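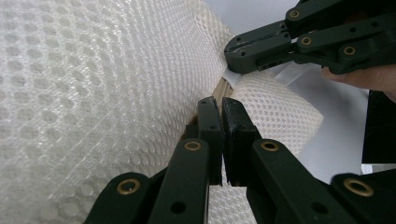 Okay, so the first thing to report is that the pilot is shot. All of it, every scene, including the tunnel one I kept telling you we'd probably have to drop. Fostberg is a six-part sci-fi web series made on very little money, and your grant covered the pilot plus the scripts for the next two, so I'll go in that order. A lot of what makes our ship look like a ship is plain white mesh fabric, the thick spacey kind with rows of little oval and hexagonal holes, and when it rolls over a rounded edge the holes squeeze together and you get this lovely scaly look for free. I'm a bit obsessed with it. We built the Kettani's sleeping quarters around that look, and the cinematographer (who hated the idea in August) now wants it in the corridor too.

Shooting took longer than the schedule I sent you. We'd planned to wrap by the end of September and we went into October, mostly on account of the Loltitz scenes. Loltitz is our alien ambassador, and the makeup takes 3 hours if everything goes well. It did not always go well. One morning the forehead came away in the middle of the big speech, and we lost the whole slot to regluing. For episode two I've rewritten the ambassador so that half the dialogue comes over the ship's speakers, and I like those pages better anyway!

The budget, then. We went over on makeup and transportation and came in under on costumes, and we finished the pilot shoot with 92 dollars left, which I'm going to call a triumph. The one expense you didn't approve in advance was the second sound recorder. I should have emailed first. The old one was picking up a hum in every take on the bridge set and I panicked and bought one on the spot. The receipt is in the folder with the others, and if you'd prefer it came out of my fee, just say so.

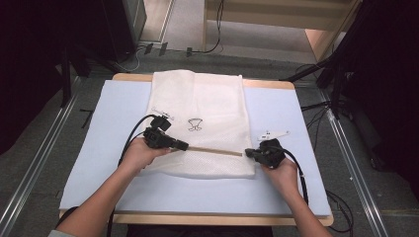 On to the edit. The rough cut runs long, and I already know where the fat is. There's a long argument in act one over whether the crew should answer the distress call from Gumov, and it's well acted, but anybody who has ever watched a space show knows they're going to answer it. I'm cutting it down to a look and a door closing. The actors have been told and have mostly forgiven me.

Scripts: episode two is on its third draft and in good shape. Episode three is the one where we finally land on Gumov, and I'm stuck on the ending. I've got one version where the captain stays behind and one where she doesn't, and I keep changing my mind in the shower. You'll have a full draft by the end of November either way.

One more nice thing. We put the teaser online without any fuss and it passed 1,000 views in its first week, with plenty of people in the comments already guessing who the stowaway is (one of them is right, and I'm not telling you which).

What I need from you before the next report: a yes or no on the recorder, and whether we can move the leftover costume money over to music. The temp score is making everybody cry in the wrong places.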